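Kusuma Linen Station: Set-up Guide
Section 4. Folding cloths and filling the basket

4.1 Before you start

This section covers the small woven basket and the cloths that go with it. It does not cover the deep hampers (section 6) or the wall shelves, which Flonville supplies separately and which have their own leaflet, for what that is worth.

The old edition claimed that a tidy basket "halves the time spent looking for things". We could find no basis for this and have taken it out. What a basket will do is keep folded cloths in one place until somebody rummages in it.

You will need:
Table, white top, wiped down
Woven basket, rectangular, with handle slots
Cloths, washed and fully dry
Stock card 372

Note: The Kusuma catalogue calls the basket "self-supporting under all loads". Treat this with caution. Woven cord gives when you lean on it, and Ward Dekker's tests at the Triltham site were done with baskets that had never been used.

4.2 Setting out the basket

1. Put the basket on the table with its open side up and one long side towards you.

2. Run a hand along the rim and down each corner. Small gaps in the weave are normal. A gap you can push a thumb through is not, and the basket should be swapped.

3. Check the underside for loose ends. Do not trim them with scissors, whatever the care label says. Tuck them back into the weave with a blunt needle.

4. Move the basket by lifting it at both ends. Dragging wears the bottom edge, and the "non-scuff base" promised on the packaging is just more of the same cord. 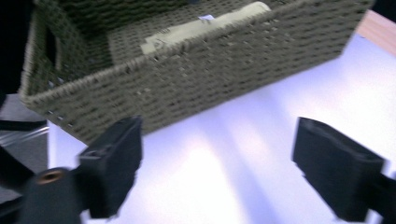
5. If a cloth has been left in the basket from earlier, take it out and refold it. It may look good enough. Old folds slip once fresh cloths go in on top, and you will end up doing the lot again.

Caution: Do not carry a full basket by one handle slot. The slot is a hole in the weave and has no strengthening that we know of.

4.3 Folding a cloth

6. Lay the cloth flat on the table, printed side down. With some thin cloths the print shows through and it is hard to tell which side is which. Look for the side with the stitching.

7. Find the label. Turn the cloth so that the label is on your left.

8. Fold the far edge down to meet the near edge. Smooth it from the middle outwards.

9. Fold once more, left to right or right to left. The Hikbridge sheet insists on thirds here. We tried both and saw no difference in how the cloths sat, so use whichever fits your basket.

10. Press the corners down with steady pressure. Steam, sprays and "fold-setting" boards are optional extras and we do not recommend buying any of them.

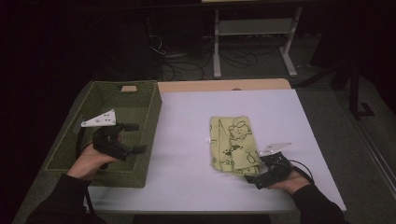

11. Leave the label where it is, even if it sticks out at the side. Cutting it off removes the washing instructions, and tucking it in makes a lump.

12. Slide a flat hand under the cloth, lift it in one go and lower it into the basket against the far wall. Bring the next one up beside it. Stop when you have to push.

Note: The catalogue says the basket holds 30 cloths. It may, if they are handkerchiefs. Try it with your own before you order by that number.

4.4 Finishing

13. Write the cloth type on card 372 and stand it at one end of the basket. Pencil is fine.

14. Look in again after 2 hours. If the pile has leaned over, take out the top cloths and start again from step 8.

15. Store the basket away from damp. Deok-su Tak, who rewrote the storage pages in August, doubts that the scented liners keep anything fresh, and they have been dropped from the parts list.

Replacement baskets are part 1381. Check the measurements on arrival, as earlier batches did not all match the drawing. For washing the basket itself, see section 5.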